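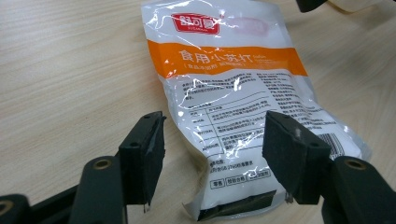
*Figure 1. Edible baking soda, retail pouch.*

## Household descaling and low-residue cleaning: second progress report

Reporting period to 22nd May. Prepared for the Grultano small grants office.

### 1. Status

The work remains within scope. Household recruitment in Punik is complete, with 221 households enrolled. Recruitment in Drernach closed short of the target, and the shortfall has been covered by extending the Punik sample, as agreed in the last call. The laboratory strand at Sulemana is running behind by 4 weeks owing to a delayed titration bench.

### 2. Household diaries

Participants record each cleaning task, the product used, the quantity and the time taken. At the close of the period 1,103 diary sheets had been returned and entered. Entry is double-keyed. Disagreements between the two entries are mostly in the quantity field, where households write "a spoon" without saying which spoon. A printed card showing level teaspoon and tablespoon measures has been sent out, and later sheets are cleaner.

Drernach has noticeably harder water than Punik. Kettle and tap descaling account for a larger share of the tasks recorded there, and citric acid is the product most often named. In Punik the diaries are dominated by sinks, ovens and fridge shelves, where bicarbonate is used more. The two towns will be reported separately, as pooling them would hide this.
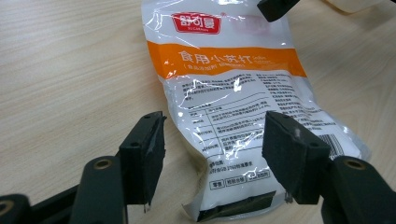
*Figure 2. Food-grade baking soda in a flexible plastic pouch.*

A number of households mix bicarbonate and vinegar in one bowl and then clean with the result. The two largely neutralise each other, and what is left is mostly a weak salt solution. The guidance sheet has been reworded to say that they should be used one after the other — bicarbonate first, rinse, then vinegar — and that neither should be added to bleach. The earlier wording did not mention bleach at all. This was an omission on our part.

### 3. Surface tests

Test pieces of enamel, stainless steel, glazed tile and sealed worktop are being cleaned on a fixed cycle with paste, solution and plain water. Gloss is read before and after each block.
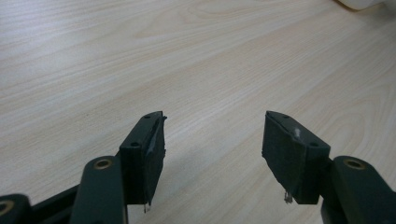
Readings on tile and enamel are stable across all three treatments. Stainless steel shows fine marking where paste was applied across the grain, and the protocol now specifies the direction of wiping. Aluminium has been dropped from the test set, as alkaline solutions dull it and the result is already well known.

### 4. Spend

Spend to date is 3,627 against the consumables line. Postage is over profile because of the measuring cards. Travel is under profile. No transfer between lines is requested at this stage.

### 5. Next period

- Complete diary entry for Drernach and close the query log.
- Commission the titration bench and run the delayed hardness samples.
- Send the revised guidance sheet to all households.
- Submit draft tables in September.

One decision is needed from the grants office: whether the guidance sheet may be issued to non-participants before the final report. Several households have asked for spare copies.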